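Smooth the wrist before you pour
Hakim Lumenta, 22 Jun 2022 · 2 min read · 6 shares

If your planner makes the teapot swing, first lower the wrist speed limit in Jerkar. Set the filter window to 46 samples and run the lift alone, without the tilt. After this, add the tilt with the spout held close to the cup. I keep the control loop at 500 Hz for all tests.

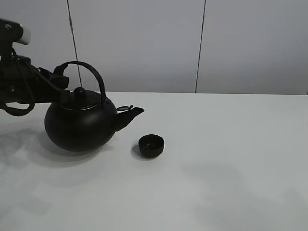

Callum Lambert wrote that a filter this long adds too much delay for him, and he would limit the jerk in the planner.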